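Jam soak-through on white sandwich bread — barrier methods?

Wirnthorpe
Making jam sandwiches ahead for a Saturday sports day, 64 rounds, assembled at 6 am and eaten at noon. Plain white sandwich loaf, grape-coloured jam, no butter (dairy allergies). Last September the centres were purple mush. Trial slices so far have been a mix of toasted and untoasted, jam in the middle only, margins left bare.

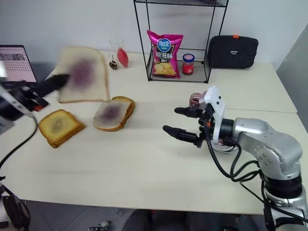 I want the filling to stay put for six hours in a sealed tub. Is toasting one face enough, or do I need a fat layer?

Rallis
Fat layer. Dairy-free margarine, spread right to the crust on both inner faces. Toasting drives off surface moisture, so the crumb takes up water faster once jam goes on. You get leather outside and paste inside.

Ondo
Disagree with Rallis. A toasted face holds its structure longer than raw crumb even when damp. I ran toasted against untoasted for a canteen order and the toasted ones were still sliceable at five hours. Let the toast cool on a rack first or the steam condenses in the tub.

Rallis
Five hours isn't six, and what jam? A low-sugar spread weeps far more than a full-sugar one.

Ondo
Full sugar, set firm. Fair point on the spread.

Wirnthorpe
Mine is on the loose side. I've been decanting a bit onto a steel plate and working it with the spoon before it goes on the bread.

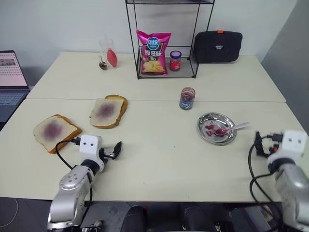 Colour comes through the crumb either way. Margarine costs me about 2 extra tubs, which is fine. My concern is labour on the morning.

Zistdale
Stirring a set jam breaks the gel and it won't fully recover. Spoon it straight from the jar and spread in one or two passes. Also, a thick patch in the middle soaks in deeper than the same quantity spread thin over the whole slice.

Fouad Twal
I'd skip assembly altogether. Send the bread and jam separately and set up a spreading table at noon.

Wirnthorpe
Not with 64 kids in the queue, Fouad. I'll do margarine both sides, untoasted, unstirred jam, and one toasted batch for Ondo. Results on Sunday.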